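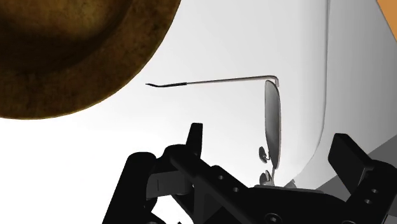
Ticket: Newsletter images not loading for some subscribers
Product: Hirum Mail
Opened by: Beathag Jardine, Lilport
Assigned to: Valdis Rätsep
Status: Resolved

Beathag Jardine, 9:14 am
The December issue went to 3000 addresses this morning. Text is fine, but readers on the Leckie office network get blank boxes where the images should be. I get the same when I open it there. At home on my phone everything loads.

Valdis Rätsep, 9:52 am
Thanks. Please open one of the blank images in its own tab and send me the address and the error.

Beathag Jardine, 10:20 am
Error is 403. The address starts with our old image host, not the new one.

Valdis Rätsep, 11:05 am
The template still points to the old host. It allows 40 requests a minute from one network and then refuses the rest. An office opening the same email together will hit that quickly. Phones on mobile data won't.

Steps:
1. Go to Settings, then Media, and change the default host.
2. Save the template again — changing the setting alone does not update it.
3. Send a test to 10 addresses on the Leckie network.
4. Clear the web archive cache. 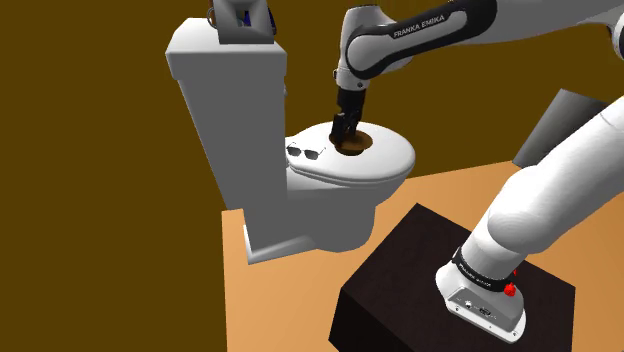
2 min read

Beathag Jardine, 1:37 pm
Steps 1 to 3 done. All test emails show images. The archive page still has 28 old links.

Valdis Rätsep, 2:10 pm
Those are stored with each issue. Fiona Sutherland ran the link update on our side. Please reload and check.

Beathag Jardine, 2:26 pm
Archive is good now. Hamish Halliday checked it from Leckie too. OK to close.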